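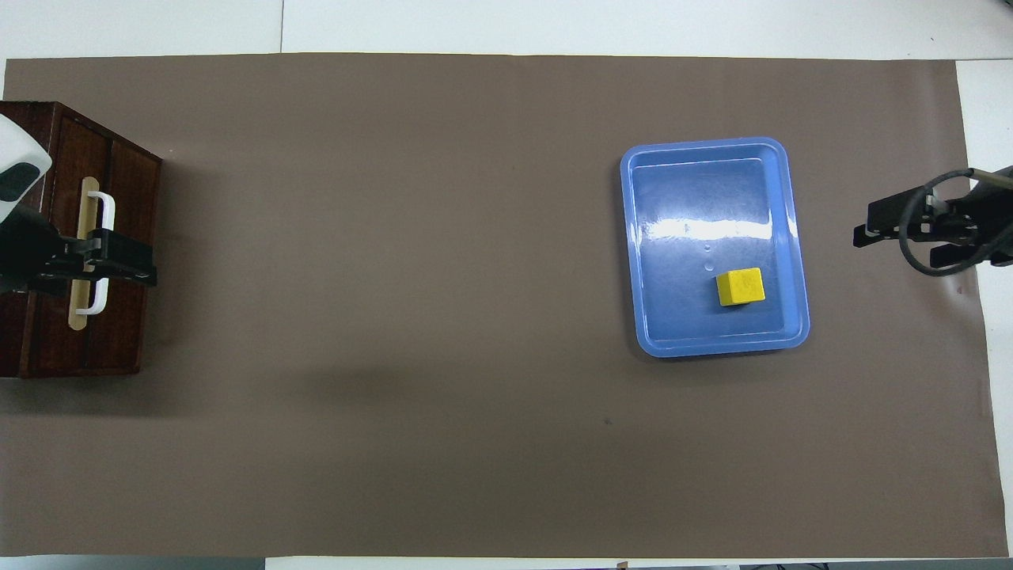
Subject: Re: Draft 3 of the bench practice note – start positions and contact with handles

To: Arnex bench practice list
From: Odoi working group, secretariat

Members of the list,

Thank you for the replies received on draft 3. The comment below was submitted from the Tikska site and raises two points that the working group wishes to settle before the text is frozen in December.

> Section 4 says that both arms must be "clear of all objects" at the start of
> a trial. Our operators read this in different ways. Some leave the grippers
> hanging just over the work surface; others retract them fully toward the
> bases, which adds time to every reset. Over 300 trials the difference is not
> small. Could the note give a distance?
>
> Section 6 forbids "forceful contact with fixed parts of an object." Does
> closing the fingers on a drawer handle count? If so, we cannot run the
> cabinet tasks at all.

On the first point, the working group agrees that the wording is too loose. The proposed text now reads: "At the start of a trial, no part of either gripper shall touch an object, a container or the surface covering. The fingers shall be open. A gripper may remain above the work surface, provided that the gap to the nearest item is at least 57 mm." Full retraction is no longer required. Sites that prefer it may continue, but should state this in their trial records so that cycle times from different sites are not compared directly. 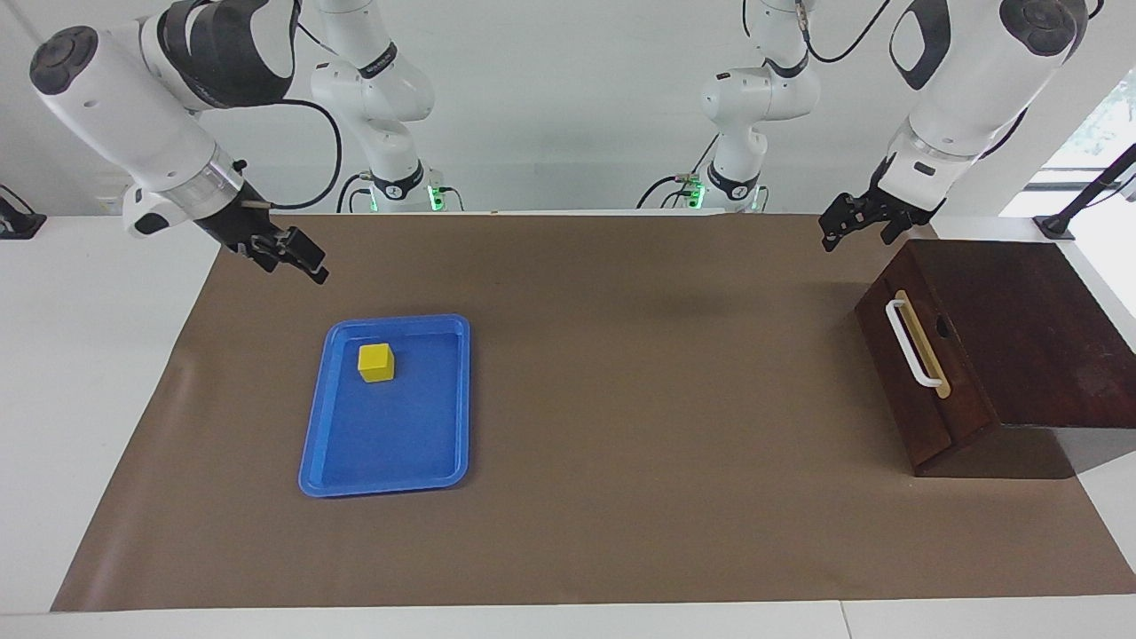 The distance was taken from the Prillari site's own bench rules, where it has been in use for 19 months. It applies to items that can move as well as to furniture such as boxes and cabinets. Members who believe a shorter gap is safe are asked to send their stopping data with the request.

On the second point, closing the fingers on a handle is permitted and was never meant to be excluded. Section 6 will be divided. Paragraph 6.1 will cover grasping, and will require that the grip force be set before the trial and not raised during it. Paragraph 6.2 will cover pulling, and will require the operator to stop the arm if the body of the furniture shifts on its covering. An idle second arm shall hold its position, with its fingers open, until the first arm has released the handle.

One related matter remains open. Draft 3 says nothing on cables that run outside the arm. Two sites have asked for a rule on slack – in particular, whether a loop near the wrist should be tied back before a trial begins. The working group has no agreed text and would welcome proposals of no more than one paragraph.

Please send comments to the list and quote the paragraph number in each case. Replies that reach us within nine working days will be included in draft 4. Comments already made on sections 1 to 3 do not need to be sent again.

Secretariat, Odoi working group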